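Unit 6. Moisture and Movement in Solid Wood
Course handout, revised July 31, 2022

6.1 Scope

This unit covers dimensional change in solid wood after it has been sawn and dried. Finishing is treated in Unit 8 and joinery in Unit 9. Students should already be able to tell flat-sawn from quarter-sawn stock by the end grain. If not, reread Unit 3 before the lab.

6.2 Moisture content

Moisture content (MC) is the mass of water in a piece divided by its oven-dry mass, given as a percentage:

MC = (wet mass − dry mass) / dry mass × 100

The divisor is the dry mass. Green wood can therefore have an MC above 100 percent, and this is not an error in the reading.

Worked case. A sample cut from the Driltthorpe boards has a mass of 1120 g when received and 1000 g after oven drying. The water lost is 120 g and the MC is 12 percent. Repeat the weighing until two successive readings agree. A sample taken out of the oven early gives a dry mass that is too high and an MC that is too low.

6.3 Free water and bound water

Water in the cell cavities is called free water. Water held in the cell walls is called bound water. As green wood dries, free water leaves first, and the piece loses weight with little change in size. The point at which the cavities are empty and the walls are still saturated is the fiber saturation point, commonly taken as 28 to 30 percent MC. Shrinkage begins below it.

6.4 Direction of movement

Wood does not move equally in all directions. Tangential movement (along the growth rings) is the largest. Radial movement (across the rings) is often near half of that. Movement along the grain is small enough to ignore in most furniture and flooring work.

For small changes in MC, use

change in width = width × coefficient × change in MC

Take the coefficient from the species table in the appendix and check which direction it applies to. The most common mistake in last year's problem sets was a radial coefficient used on flat-sawn stock.

6.5 Equilibrium

A board left in steady air reaches an equilibrium moisture content (EMC), set mainly by relative humidity and to a lesser degree by temperature. At 70 degrees Fahrenheit and moderate indoor humidity, EMC falls between 6 and 9 percent. Heated rooms in winter run lower. Stock bought in April and installed at once may open visible gaps by January.

The Utis chamber in the lab holds one humidity setting at a time. Do not open it during another group's run. Log sheets are kept in the Brouwer binder — enter start mass, end mass, and the chamber setting.

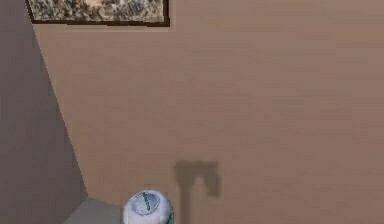 Reading time for the remaining sections: 2 min

6.6 Grain and appearance

Faint bands of lighter and darker tone along a surface are a matter of appearance and say little about moisture. Grain direction matters more. On a tabletop or floor, the width across the grain is the dimension to allow for, and fasteners should leave it free to move. Edge gaps at walls serve the same purpose and are covered by the baseboard.

6.7 Problems

Problem 1. Find the change in width of a flat-sawn panel 71 cm wide going from 12 to 7 percent MC. Use a tangential coefficient of 0.0037.

Problem 2. Repeat for quarter-sawn stock with a radial coefficient of 0.0018. Compare the two results and state which panel needs the wider slot at its fasteners.

Problem 3. A block has a mass of 2263 g at 15 percent MC. Find its oven-dry mass.

Show units at each step. The Zasley tables may be used for Problems 1 and 2 — cite the page.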